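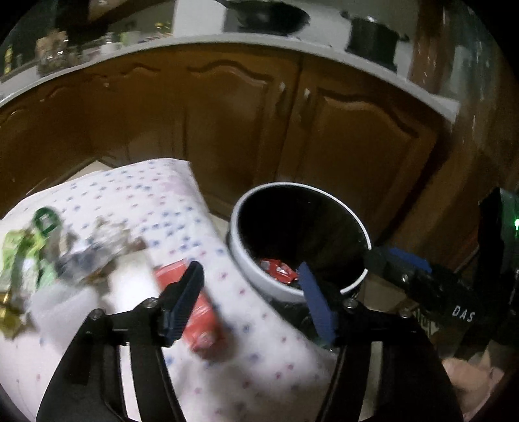

Abro hilo sobre los envoltorios, el único ser vivo que se reproduce en mi cocina.

1/ Compro una bolsa surtida de 20 caramelos para las visitas. No viene ninguna visita. La bolsa se acaba igual. Misterio sin resolver desde julio.

2/ Los rojos sí llegan al cubo. Los dorados y los plateados se quedan en el mantel, esperando no sé qué.

3/ El mantel de florecitas es de mi tía Cecilia. Me lo dio con la condición de «usarlo con cuidado». Cecilia, si lees esto, lo estoy usando.

4/ El cubito lo pedí en Toltik. Borde blanco, pequeño, monísimo. Lleno en dos tardes si hay turrón de por medio.

5/ Daranee opina que con un cubo más grande se acababa el problema. Daranee también me dijo que comprara un wok más grande, y ahora el wok vive en la encimera porque no cabe en ningún armario.

6/ Nueva norma de la casa: quien abre, tira. Vivo sola, así que la votación fue rápida.

7/ Son las 8 de la tarde, mantel despejado, bolsa de basura en la puerta. Voy a celebrarlo con un caramelo.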